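Moston Teach Kit for Surface Writing Tasks
Kurek Motion Products / Demonstration Hardware / Part no. 1233

The Moston Teach Kit records pen-on-surface demonstrations for six-axis arms, either by hand guiding or from a remote leader handle. It includes the leader handle, a compliant marker holder, a force sensor and the Grudix recording software.

In hand-guiding mode the operator holds the collar above the marker and moves the arm through the stroke. In remote mode the arm follows the leader handle at a motion scale set by the operator. Both modes log joint position, tool pose and contact force to the same file format, so demonstrations can be mixed in one training set.

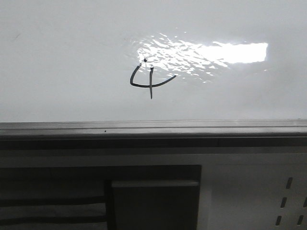

Page last changed: February, by M. Sandoval

Vertical whiteboards are supported without an adapter. A curved stroke crossed by a near-vertical one, as drawn in black marker on the board, exercises both changing direction and a pen lift. Glossy boards reflect room lighting, and a bright patch over part of a figure can hide line ends from a fixed camera. Move the lamp or the camera before recording a set.

Specifications
Maximum demonstrations per project: 2000
Holder travel: 14 mm
Leader handle cable: 42 in
Marker type: round barrel, dry-erase or permanent

The holder does not detect a dried-out marker. Contact force will read normally while no line is drawn. Check the first stroke of each set by eye.

Gemley controllers require the separate interface card. For mounting drawings and controller compatibility, contact Bastian Frerichs in applications support.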